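Monday, January 26, 2026
Bunavlow workshop, back room, the white corner

I meant to spend the morning on the Cropper drawings and ended up spending most of it on my knees in the corner with a damp cloth, so I had better write down what I found while it is fresh, and then whoever reads this can tell me whether I'm fussing.

The walls first. They have held up better than I feared when we put the first coat on last year. The back wall still looks properly white from the doorway, a bit on the cool side in this light, and you have to get fairly close before the smudges show. They are faint ones. I tried the cloth on a patch over by the door, well away from the corner, and plain warm water with a drop of washing-up liquid did as well as the fancy cleaner from Prisent, which smells of pear drops and left a shiny patch the last time I got carried away with it. I have put the Prisent bottle at the back of the cupboard. Please don't throw it out, it is very good on the sink.

The scuffs are another matter. There is a little cluster of thin dark lines on the back wall just to the right of the metal bracket, and I have left those alone for now. My feeling is that rubbing will only spread them and we should touch them in with a small brush when we do the rest. We have most of a tin left from the first job, and I gave it a stir to see if it had gone off. It hadn't, though there was a skin on it you could have soled a shoe with.

Now the bracket, the L-shaped aluminium one that stands against the corner. I know it has been in the way of every broom that has ever come into this room, and I know I said in the autumn that I'd find it a better home. Having looked at it again I would like to keep it where it is until the painting is done, then take it away for an afternoon and give the wall behind a decent wipe. I also want to have a look at that thin line running down the corner to near the top of it. I have never made up my mind whether it is a cable or just the seam between the two walls, and I'd like to know before I go at it with a scraper!

The white trim along the bottom of the back wall has come out of all this very well. It is such a narrow little thing, and when we were cutting it I thought it was a lot of trouble for something no visitor would ever notice, but it gives a lovely crisp edge above the dark grey strip and I am glad we stuck with it. I ran a dry paintbrush along the top to get the dust off, as far as the grey cushioned piece, and stopped there with my knees complaining. The stretch behind the cushion still wants doing.

Money, for the file: I have 160 pounds put by for the room, and the merchant at Stutport wants 17 for a small roller set and tape. I make that comfortable. There is a box of 1,000 sanding discs on the shelf already (a mistake in the ordering, mine, and we shall be using them up until I retire), so nothing needed there.

Painting is pencilled in for February, two coats with a night between them.
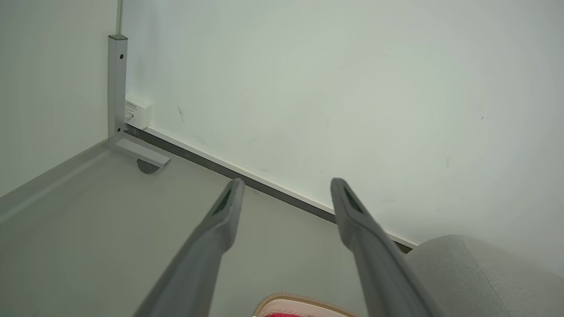
If the weather stays this damp I'll bring the little heater through the evening before, and I'd be grateful if the door could be kept shut until the second coat has gone off.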